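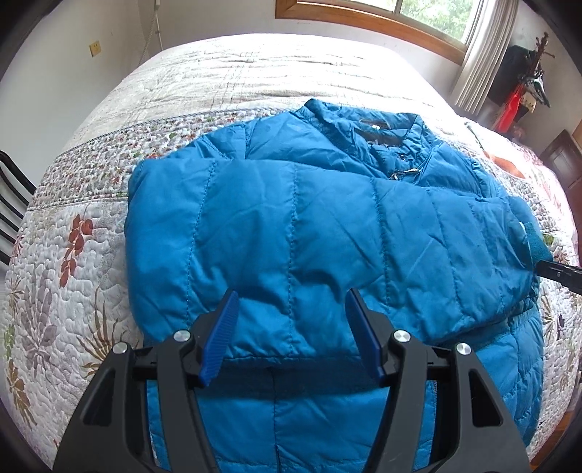 Folding a puffer jacket with a pair of hand-held grippers. One sleeve is across the chest, its teal cuff to the right.

The fault that cost Kelly Barbosa's group most of June did not stop a single session. The grippers opened and closed and the logs were written to disk. It came to light when Dalva Leite plotted jaw width against time for a batch of folding demonstrations and found that the jaws, according to the record, had never fully shut on a jacket.

They had shut on everything else. Tea towels, shirts and pillowcases all gave clean traces, with the width falling to the expected value and staying there until release. On padded garments the trace fell, levelled out, then crept back up by several millimetres while the operator was still squeezing.

The group works at Quintana, on the upper floor of the old Pokulville telephone exchange, and records people doing household jobs with hand-held grippers. The recordings train a folding policy, which then runs on a pair of fixed arms. A policy trained on a wrong width will command a wrong width. In this case it let go early. On the arms, 12 of 32 trial folds ended with the sleeve dropped before it had crossed the zip.

Barbosa first suspected the pads. Ribbed rubber takes a set if it is left under load, and one pair had been stored closed. New pads made no difference. Wagner Holanda then looked at the encoder and found nothing wrong with it, either on the bench or after 1000 open-and-close cycles. 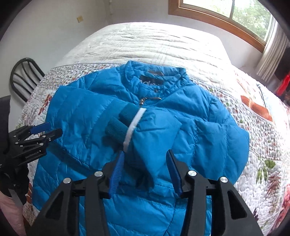

Why did the bench test miss the fault?
The bench test closed the jaws on nothing, so there was no side load on the linkage. The error appeared only when something thick and springy pushed the fingers apart.

The cause was a clamp screw on the shaft that carries the encoder magnet. Under light load the screw held. Under a steady outward push the shaft turned slightly inside its collar, and the magnet stayed behind. Down filling is well suited to producing that push. It compresses easily at first, then resists over the whole area of the pad, and it keeps resisting for as long as the grip is held.

Holanda confirmed it with a paint line drawn across the shaft and collar. After one afternoon of padded sleeves the two halves of the line no longer met. Drullov, the small firm that machines the collars, had changed the bore finish between batches. The new finish was smoother and within the drawing, and the drawing said nothing about slip.

Sorting good recordings from bad took longer than the repair. The archive held 3121 demonstrations, and the collar batch had not been noted against any of them. Leite wrote a check that compared the width at the start of each recording with the width after the final release. Where the two disagreed by more than a millimetre, the file was set aside. Solange Camargo went through those files by eye - a dull job, she says, and one she would not hand to a script.

"The video is fine in nearly all of them," she says. "You can watch the fabric being held. It's the number beside it that's off." 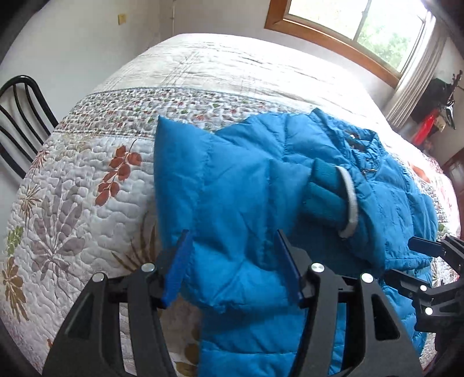

Can a recording with a bad width reading be saved?
In many cases it can, provided the fingertips stay in view. The group recovers the width from the position of the pads in the video and discards the encoder value for that file.

The repaired collars have a flat ground on the shaft and a screw that seats against it. Every gripper is now closed on a block of stiff foam before a session and held for a slow count, and the reading is written down at both ends of the count. The collar batch goes in the session notes.

Jarrah Waaka, who maintains the arms at the group's second site in Kedley, has asked for one more change. He wants the policy to treat a rising width during a commanded grip as a fault and stop the arm. Barbosa is not yet persuaded, as thick fabric does shift in the jaws and a stop in mid-fold leaves the garment hanging. The two sites are running with different settings until the next set of trials is done.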